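How to plan a one-day visit to the gardens of Sidaner

I went to Sidaner with my sister in January, and we made many small mistakes. I write down the steps here, so your day can be easier than ours.

Step 1. Buy the garden ticket before you travel. At the gate the line is slow, and the machine did not accept my card. The ticket is good for the Siu garden and also for the old village of Grallimby.

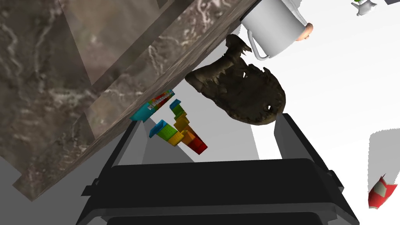

Brown plank and a small turquoise block

Step 2. Take the early bus from the harbor. The fare is 45 in local money, and the driver likes coins. Sit on the left side — the sea is there almost the whole way. If you get sick on mountain roads, eat only a little before. The highest point is at 438 meters and there are many curves.

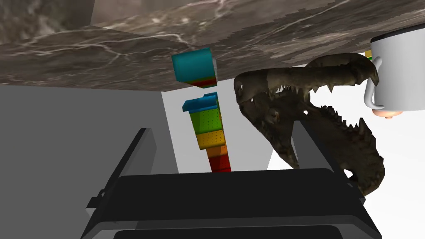 Step 3. Walk the garden from the top to the bottom

The bus stops at the upper gate. Most people go down to the café first and then must climb in the hot hours. Begin with the palm terrace and follow the yellow arrows.

Bring a hat and one bottle of water for each person. There is a tap next to the toilets, but the water tastes of salt.

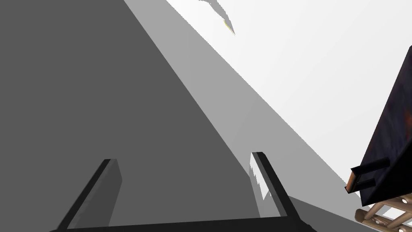
After the garden, it is 800 meters on foot to Grallimby. The path has loose stones, so sandals are a bad idea. For lunch we chose Grellico, a small place behind the church, and we had fish soup with some bread. They close the kitchen early.

Step 4. Check the last bus back. The paper at the stop can be old, so ask the driver in the morning.

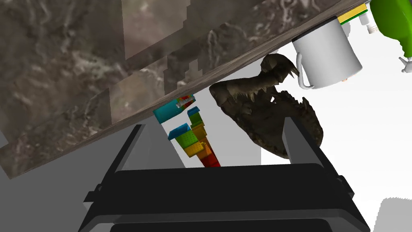
Diệp Hứa: Thank you for this! Can I leave a suitcase at the upper gate? We go directly to the airport after.

Yes, there are lockers inside, on the right. You need a coin for them too.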